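Accueil Actualités Guitares Amplis Occasion Petites annonces Contact

Cundolis relance la Barnberg, mais de quelle Barnberg parle-t-on ?

La maison Cundolis a confirmé cette semaine ce que les forums répétaient depuis le printemps : la demi-caisse Barnberg revient au catalogue en août, en série limitée à 38 exemplaires. Le communiqué parle d'une « reconstruction fidèle » du modèle d'origine. On aimerait savoir lequel.

Car il y a eu au moins deux guitares sous ce nom. La première, sortie de l'atelier Ó Séaghdha-Kembridge — devenu Kembridge tout court après le départ de l'associé —, avait un manche collé, une table en épicéa massif et des micros bobinés à la main par le luthier Ó Súilleabháin. La seconde, fabriquée jusqu'en 2000, gardait la silhouette et presque rien d'autre : table pressée, manche vissé, électronique de série. Les collectionneurs s'arrachent l'une et revendent l'autre sans trop insister sur la différence. La fiche technique diffusée par Cundolis mélange allègrement les deux, avec le manche collé de la première et le chevalet de la seconde.

Interrogée sur ce point, Elvia Magaña, responsable de la gamme, défend un choix de jouabilité. « Le chevalet ancien ne tenait pas l'accord plus d'un morceau. Personne n'a envie de payer pour ça », assure-t-elle. L'argument se tient, à ceci près que le mot « fidèle » figure trois fois dans le dossier de presse et que les propriétaires d'une Barnberg de la première période n'ont pas l'air si malheureux de leur chevalet.

Les micros posent une autre question. Cundolis annonce des bobinages « d'après les relevés Ó Súilleabháin », formule prudente qui ne dit ni qui a fait ces relevés, ni sur quel instrument. Wiremu Ngata, réparateur, a vu passer 11 Barnberg anciennes sur son établi et dit n'avoir jamais mesuré deux fois la même valeur. « Il bobinait à l'oreille, selon le fil qu'il avait sous la main. Si on me dit qu'on a copié les micros, je demande lesquels », résume-t-il. Il reconnaît en revanche que le prototype, qu'il a pu essayer un samedi chez un revendeur, sonne bien. Un peu brillant à son goût, avec un manche plus épais que prévu.

Reste le vernis. Le blond translucide montré à la presse est superbe, il faut le dire, et le dossier lui consacre une page entière. Il n'apparaît pourtant sur aucune des guitares reproduites dans l'ancien catalogue Kembridge, où l'on trouve du noir, du brun et un rouge cerise assez terne. Cundolis évoque une commande spéciale retrouvée dans les archives. Nous avons demandé à voir le bon de commande. Pas de réponse au moment où nous publions.

Le prix n'est pas communiqué non plus. Les revendeurs contactés parlent d'une réservation avec acompte, non remboursable passé 34 jours, ce qui fait beaucoup de confiance à accorder à une guitare que presque personne n'a eue entre les mains. L'étui est compris. La sangle, non.
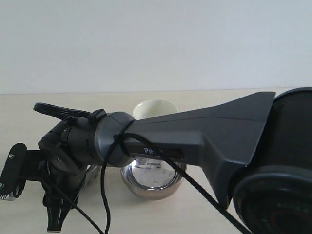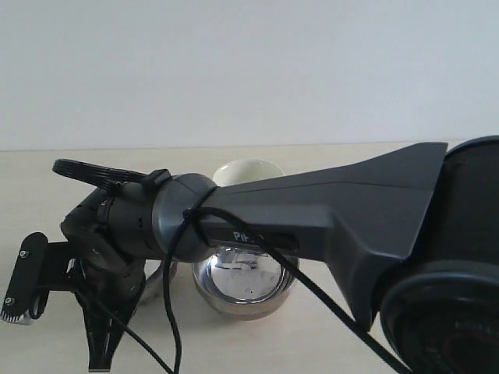
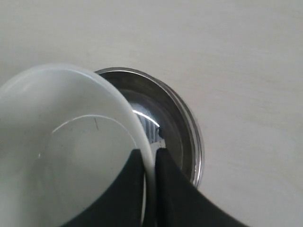

Le bol en inox, première et troisième photos. Au centre, le bras et ses câbles noirs.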